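The Gralten Groyne

The sea took the seventh groyne at Gralten in July, and Nuria Palacios wrote it down as a loss of 4 meters of timber and 2 steel piles. The form had no field for the rest of it. She left the remarks line blank and drove back to the Endelero office with the tide gauge readings on the passenger seat.

The survey baseline ran along the old coast road, from the lifeboat slip to the mouth of the Ki. It had 1342 numbered pegs when it was laid. The pegs near the river had been reset inland, and the set nearest the slip now stood in a field of beets. Each peg had a bearing and a height. Nuria knew most of the heights by heart, and distrusted the ones she knew best.

Ha-rang Hyun ran the wave model. He had asked for the beach profile by Thursday and she gave it to him on paper, because the logger had failed at low water.

"You measured the toe of the wall by hand," he said.

"With a staff and a level. Twice."

"It has dropped nearly a meter."

"Yes."

He entered the numbers. The model needed the night to run, and neither of them went home.

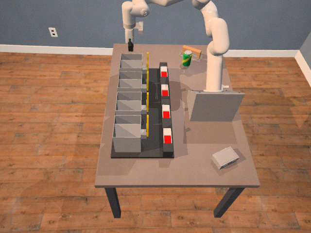
Table and plank floor, computer rendering.

At four in the morning the first run finished. Under the design storm, water passed over the wall at the bend and drained toward the Gradetti houses. Hyun changed the grain size and ran it again. The volume fell slightly. He raised the beach by the amount the dredging contract allowed, and the water stayed seaward of the road, but by the second winter the added sand had moved past the river mouth.

"Rock at the toe would hold it," he said.

"Rock at the toe starves the beach at the Ki."

"Then the Ki loses its beach."

Nuria's mother lived at the Ki, in the last house before the footbridge. Hyun had eaten there. He saved the run under a new number and did not say anything else.

She wrote the recommendation in two paragraphs. The first gave the rock grade, the slope and the length of the toe. The second gave the expected rate of retreat north of the river. She checked it against the old maps, found it slightly low, and corrected it upward.

Then she signed the sheet, took the staff and the level down to the car, and went to read the gauge before the tide turned.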